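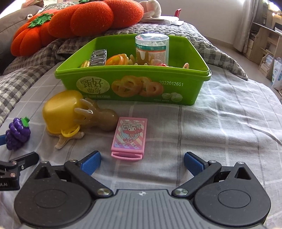 Revisión de seguridad del cuarto de los niños, edición de marzo

Bueno, pues ya toca otra vez. La hago dos veces al año, en marzo y cuando cambiamos la ropa de invierno, y siempre me digo que voy a tardar media hora y acabo a las tantas con un destornillador en la mano. Os dejo la lista tal como la llevo yo, con mis comentarios, porque varias me la habéis pedido por correo (¡gracias, Setsuko Noguchi, por insistir tres veces!).

MUEBLES

Estantería anclada a la pared: REVISAR
El anclaje de arriba se mueve un poquito. La estantería es una Lapointe que heredamos de mi cuñada y los tacos que puso en su día eran para ladrillo, y esta pared es de pladur. El viernes compro los buenos.

Cómoda anclada: BIEN
Tirón fuerte con los dos cajones de arriba abiertos y ni se inmuta.

Topes de los cajones: REVISAR
Falta el del segundo cajón. Sale entero si tiras con ganas, y en esta casa se tira siempre con ganas.

Tornillos de la cama: BIEN
Apreté dos del cabecero, los del lado de la pared. Crujía desde Navidad y yo echándole la culpa al somier.

VENTANA Y CORTINAS

Cierre de seguridad: BIEN
Va duro, pero va. Una gota de lubricante y listo.

Cordón del estor: MAL
Este me tiene enfadada. Se soltó la pieza que lo sujeta a la pared y el cordón cuelga hasta abajo. De momento lo he enrollado arriba del todo con una goma, pero es un apaño y quiero cambiarlo por uno sin cordón. Zaid Moussa me contó que en su casa los cambiaron todos de golpe y que se ponen sin taladrar, así que ya le he pedido el nombre de la tienda.

Nada trepable debajo de la ventana: BIEN
El baúl volvió a aparecer ahí, pero ya está en su rincón.

ENCHUFES Y LUZ

Tapas de enchufe: BIEN
Están las cinco.

Lamparita de noche: REVISAR
Es una Zetari de las de enchufar directamente. Después de toda la noche encendida la noto más templada de lo que me gustaría. Le voy a cambiar la bombilla por una de menos potencia, y si sigue igual, fuera.

Cables sueltos: BIEN
El del humidificador va ahora por detrás de la cómoda con dos grapas.

JUGUETES

Compartimentos de pilas con tornillo: REVISAR
Un cochecito tenía la tapa sujeta con celo (sí, celo, lo puse yo). Retirado hasta que encuentre el tornillo. Con las pilas de botón no me la juego: si la tapa se abre con la uña, el juguete se va al altillo.

Piezas pequeñas: BIEN, con matices
Las del mayor viven en la balda de arriba, en cajas con cierre. El matiz es que la pequeña ya llega a la balda de en medio, y en verano llegará a la otra.

Cajitas y cajones de juguete: BIEN
Abro y cierro cada uno pasando el dedo por el borde, a ver si hay astillas o esquinas levantadas. Y miro dentro, que es donde aparecen las canicas.

Peluches: BIEN
Un ojo flojo, cosido con hilo doble.

AIRE Y HUMOS

Detector de humo: BIEN
Botón de prueba a las 11 de la mañana, susto general, perro debajo de la mesa. Pila nueva de todas formas.

Humedad detrás de la cama: REVISAR
Hay una sombra junto al rodapié. Puede ser una mancha vieja; la he marcado a lápiz para ver si crece.

PENDIENTE

Tacos de pladur, tope del cajón, estor nuevo, bombilla y el dichoso tornillo del cochecito. Si alguien sabe qué medida usan los juguetes Pledby, que me lo ponga en los comentarios, que he probado con tres y ninguno agarra.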